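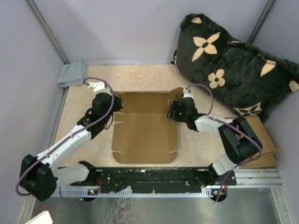

Box blank on the table, not folded yet.

Topic: Moving 110 jars of preserves, which boxes?
Board: Kitchen and Pantry > Storage

sushil_kashyap
22 Aug 2023
Hello all. We are moving from Taldale to Kernisby in September and I have 110 glass jars of pickle and jam to take with me. My wife says give them to the neighbors, but some of the lime pickle is three years old and it is only now becoming good. The drive is 176 miles and the last part is a bad road.

My plan is plain brown cardboard boxes, the type which comes flat. I would put the jars standing, with newspaper between them. My questions are these. Is one layer in each box enough, or can I put two? And should the oil pickles travel separately from the jams? I had one lid leak on a previous move and the smell stayed in the car until winter.

pantrymoth
One layer only. Two layers is asking for trouble, the bottom jars take all the weight every time you hit a pothole. Use small boxes, the kind you can lift without making a noise.

Also please tape the bottom seam twice. Most people tape once down the middle and then wonder.

GreenTomato_Lou
I disagree with pantrymoth about the layers. I've done two layers for years with a sheet of cardboard between them and never lost a jar. What breaks jars is empty space. If they can't move they don't break. Stuff socks in there, dish towels, whatever you have to move anyway.

pantrymoth
Lou, with half-pint jam jars, okay. He says pickle jars. Sushil, what size are they?

sushil_kashyap
They are mixed. The jams are small. The pickle jars are larger, the biggest one weighs 980 grams when full, I put it on the kitchen scale just now. I have 30 of the large ones.

The idea with the socks I like very much. I had not considered that clothing can be packing material. But not near the oil pickles, I think.

hollis_b
Skip cardboard. Get plastic crates with lids. If a jar leaks in cardboard the bottom goes soft and then you lose the whole box on the driveway. I watched my brother do this with plum butter.

GreenTomato_Lou
Plastic crates cost money and then you own plastic crates forever. Line the cardboard with a trash bag. Same result.

hollis_b
Not the same result when the bag has a hole in it, but fine.

m_juvin
For the oil pickles: open each one, wipe the rim and the inside of the lid, and close it again. Old oil on the thread is usually where it starts to creep. Then a small plastic bag on each jar with a rubber band. I moved mine from Juvinmont like this and had one leak, and it stayed in its bag.

Jams that are still sealed, do not open them! Just check that the lid is down in the middle.

sushil_kashyap
Thank you, this is very useful. I did not know that about the thread. I have looked at some of the mango jars and yes, there is old oil on them.

What I have decided: large jars in one layer, bags on the oil ones, trash bag inside the box. Small jams in two layers like Lou does, with a cardboard sheet. If it goes wrong with the jams I will come back here and complain to Lou.

GreenTomato_Lou
Deal. Write "this side up" on all four sides, too, not only on the top.

pantrymoth
Still say one layer. How old is the oldest jar?

sushil_kashyap
The oldest is a lemon pickle from Mathur aunty, who lived below us. She wrote only her name on the label and no year. That one will travel on my wife's lap, but I have not told her yet.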